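Ondia Two-Arm Task Pack
Simulation scenes and evaluation tools for bimanual handling
Supplier: Jekow
Page last revised Mar 1, 2022

Overview

Ondia is a set of simulated tabletop tasks for teams developing control software for two-armed humanoid robots. Each task is supplied as a scene, a reset routine, a scoring script and a batch of teleoperated demonstrations. The pack is meant to be used before any hardware time is booked, and afterwards as a regression test when a controller or a trained policy changes.

The task documented on this page is can stacking. The robot has one can per hand and a flat square pad on the table. One can has to be stood on the pad and the second can placed on top of it. Both arms work in the same small area, so the task exercises collision avoidance between the hands as much as it exercises placing accuracy.

The starting position

An episode can be started at either of two points. The full start leaves both cans on the table, clear of the pad, and includes the grasp. The short start loads a saved state in which the grasps are already closed, one can in each hand and the pad clear between them. Most users train on the full start and debug on the short one.

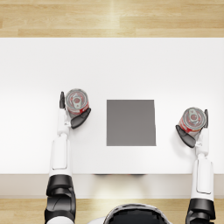
Grasp width, finger friction and can mass are read from a single settings file. The defaults were tuned by Recep Öztürkmen against bench measurements and should be left alone for the first run. Changing friction without also changing the grip force limit tends to produce cans that creep in the fingers over the length of an episode, and the resulting failures are easily mistaken for policy errors.

Can start positions and pad position are randomised within a rectangle set in the same file. The random seed is written to the episode log, and any episode can be replayed from its seed and action list. Replays match on the same machine and driver version. They are not guaranteed to match across different graphics cards when contact is involved.

What the task measures

The scoring script reports the following for each episode:

Lower can placed: base fully within the pad outline, can upright, at rest.
Upper can placed: base supported by the lower can only, at rest.
Release: all fingers clear of both cans.
Hold: stack still standing 3 seconds after release.
Hand contact: any contact between the left and right hands, logged with time and force.

An episode is passed when the first four are met. Hand contact does not fail the episode by default, though a limit can be set. Amerley Darko, who maintains the scoring script, recommends setting one as soon as the basic pass rate is steady. Policies that learn to lean one hand on the other score well in simulation and are a poor thing to send to a real robot.

The hard part is the interval in which the lower can is still being steadied and the upper can is coming in above it. Finger clearance is small at that point. The head camera view is also at its worst, with the raised can hiding part of the lower one. A policy that relies on the head camera alone usually has to commit to the final approach on partial information - wrist views help, and a channel for them is provided on each arm. 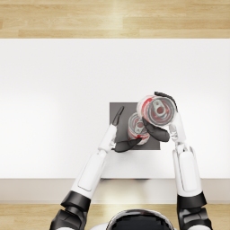 Cameras

Three views are available: head, left wrist and right wrist. All are recorded with the same time base. Resolution and frame rate are set per camera. Depth can be switched on for any of them at some cost in rendering speed.

A free observer camera is also included for inspection. It can be placed anywhere in the room and is excluded from the training data unless requested. It is the quickest way to check finger position on a can rim, where the head view is ambiguous.

The room itself is a kitchen layout named Eretti. The background cabinets and fittings are static and have no collision response beyond a simple outer shell. Buyers who need working doors or taps should look at the Çınar room instead, sold separately, which runs more slowly.

Demonstrations

The pack includes 200 teleoperated episodes of can stacking, of which 59 are failures kept on purpose and labelled by cause. Operators were Berkay Güneş and Hendrik Goossens. The labels cover missed grasp, tipped lower can, early release and hand collision. Each episode file holds joint positions, finger commands, camera streams and the scoring output.

Known limits

Cans are rigid bodies. They do not dent, and the contents do not move.
The ring pull is part of the lid's surface appearance and has no collision shape of its own.
Finger pads are modelled with uniform friction over their whole length.
The table does not flex.
Version 2 episode files cannot be read by the version 1 loader. A converter is supplied for the other direction.

Licence and support

A licence covers one site and any number of machines on it. Updates are included from one January release to the next. Support is by email and is handled by Lucian Olteanu. Please attach the episode log and settings file to any report, as faults involving contact can rarely be traced from a video.

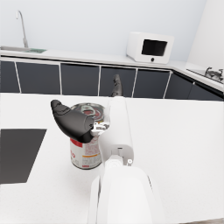 Can I use my own robot model in place of the one supplied?

Any two-armed model can be loaded provided it has a fixed or lockable base and a gripper with at least two opposing fingers. The joint map has to be written by hand, using the template in the installation folder. The supplied demonstrations will not transfer directly, though the scene, reset routine and scoring script work unchanged.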